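## Bench notes: the handling rules have been revised

The working rules for the two-arm benches at Nusden and Plesholm were reissued in April. Most of the text is unchanged, but the sections on starting positions, cables and wrist cameras have been rewritten, and anyone who runs a bench should read those before their next session.
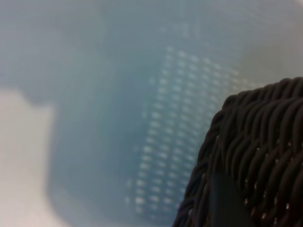
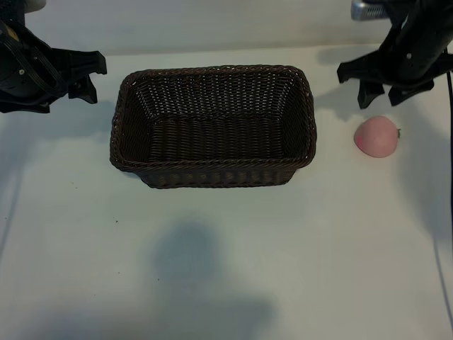

The old rules ran to 9 pages and had grown by additions. Gyula Vass, who looks after them, has brought them down to 7 by taking out repeats and moving the maintenance tables into the Grelmont manual, where people were looking for them anyway. The numbering has changed as a result. If you quote a rule in a test record, use the new number and write "April" after it.

**Starting positions.** Both grippers must be clear of every object on the table before a run begins. The old wording said "not touching", and people read that in different ways. Under the new wording there must be a gap you can see from the operator's seat. If you have to lean over to check, move the arm back.

**Baskets and other woven items.** These now have their own paragraph. A fingertip can catch in a weave and pull the whole item along, and the force limit may not trip if the item is light. Grip a basket at the rim, close slowly, and lift a short way before moving sideways. If a strand has come loose or snapped, take the basket out of use. Don't tape it.

**Perforated plastic.** The same care applies to plastic containers with holes in the sides. Thin walls bend under the fingers and spring back on release, so open the gripper in two steps. Keep your hands outside the marked area until both arms have stopped.

**Cables.** Any cable that hangs from an arm or crosses the table must be checked through the full reach of the arm before the first run of the day. Do this at slow speed with one hand on the stop button. The check takes a few minutes and should be entered in the bench log with the time and your initials. A cable that has been moved or swapped during the day needs checking again.

**Wrist cameras.** A wrist camera is often too close to an object to focus on it, and its view can be filled by a single surface. It must not be used on its own to decide that an area is clear. Look at the fixed camera as well, and at the bench itself. This was advice before and is now a rule. It came out of the Sipos review, which went through 379 logged stops and found that a fair number had been restarted on the wrist view alone.

**Clean tables.** Wipe the table down between object sets. Crumbs and bits of fibre don't trouble the arms much, but they get under light objects and spoil repeat tests. Use a dry cloth first. Spray cleaner goes on the cloth and never straight on to the table.

**Play food and soft props.** No change. Keep them away from real food, and return them to the box they came from.

We have had one question already, on whether a short pause counts as the end of a run. It does if anyone reaches into the marked area, for any length of time. In that case the starting position check has to be done again.

Paper copies of the old rules should be taken down from the bench ends and put in the recycling. New copies are in the tray by the Plesholm store, and Nusden will get theirs with the next delivery. Corrections and queries go to Gyula, with the rule number in the subject line.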